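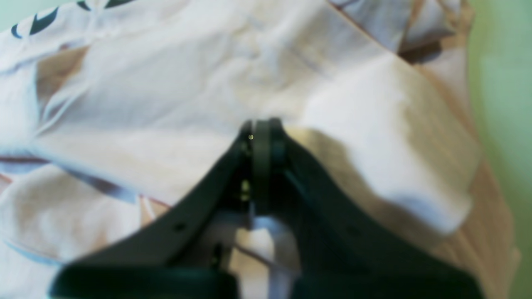
TEXTILE CARE / COMPANY NEWS

Statari opens second linen service plant in Arncombe

Arncombe, 2021-03-19 — Statari, a supplier of rented bed and table linen, has completed a second processing plant on the Odoi industrial estate. The site will handle white cotton goods for hotels, clinics and care homes. Regular deliveries start in April.

The plant has a rated output of 2000 kg of dry linen per shift. Incoming goods are sorted by fabric weight and washed in 200 kg batches. Rinse water from the last cycle is filtered and used again in the prewash.

"Our first plant was built for mixed loads, and changeovers took up too much of the day," said Impi Vainio, operations manager. "Arncombe runs white goods only. The chemistry stays the same from the first batch to the last."

Customers within 30 km of the plant will move to the new delivery schedule first. Contract terms and item codes do not change. Orders placed before 10 a.m. ship the next working day — previously the cutoff was the evening before.

Sheets and tablecloths are supplied by the weaving firm Urkasura under an existing agreement. Each item carries a sewn-in tag recording its wash count. Items that fail inspection are mended or withdrawn from stock.

Site visits for contract customers can be booked through the Arncombe office.

Press contact: Aleksi Lindqvist, Statari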